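A ordem dos volumes no chão: contra a arrumação por cor

A arrumação de embalagens infantis em casa costuma ser tratada como questão de gosto. Defendo que é uma questão de geometria e de leitura, e que a maior parte dos erros se comete antes de se tocar numa prateleira.

Em setembro esvaziei a despensa e o quarto de brincar para o mesmo chão de ladrilho escuro, com o propósito de reduzir o volume guardado. O registo que fiz abrangeu 121 unidades, entre caixas, sacos e cartões impressos. Destas, 20 tinham conteúdo repetido e 6 estavam vazias. O resto estava apenas mal distribuído.

O primeiro obstáculo foi o impresso. As superfícies dirigidas a crianças usam fundos claros e figuras grandes em rosa, e a ilustração ocupa a área onde o adulto procura o nome e a quantidade. Postas lado a lado, estas peças anulam-se. O olho encontra a personagem e perde o texto. Quem arruma por cor agrava o problema, pois junta precisamente aquilo que já se confundia.

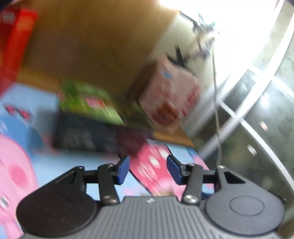
O critério do lado menor

Proponho outra regra: ordenar pelo lado menor da embalagem. É essa medida que decide se o volume cabe de pé, e um volume de pé mostra a lombada, onde o fabricante tende a repetir a referência em letra simples. As caixas da Plekosar, por exemplo, trazem-na numa das faces estreitas; as da Butitz só na base, o que obriga a etiquetar à mão.

Os painéis grandes e planos ficam fora desta série. Devem ir encostados à parede, na vertical, atrás de tudo. Deitados, servem de mesa durante uma tarde e de depósito durante um ano.

Admite-se a objeção: a criança reconhece a figura e não a referência. É verdadeira, mas limitada. Basta virar a ilustração para fora na prateleira inferior, à altura dela – e reservar as restantes para a leitura de quem repõe. O sistema modular Lazarević, que uso, permite isto sem furar. Custou 1.233 coroas com portes e não recomendo a versão com portas.

O que não aceito é a caixa única, funda, com tampa. Guarda muito e devolve pouco: para retirar o que está em baixo, levanta-se tudo o que está em cima, e o conteúdo volta ao chão.

Comentários

culusham_sul: Em Culusham os apartamentos não têm parede livre para painéis. Guardo os meus debaixo da cama, deitados, e não empenaram.

mediçõesecaixas: O lado menor funciona com caixas. Com sacos não há lado menor. Como os ordena?

autor: Os sacos vão dentro de uma caixa aberta, dobrados à mesma altura, e é a caixa que entra na série.

tresprateleiras: Continuo a arrumar por cor. Encontro tudo.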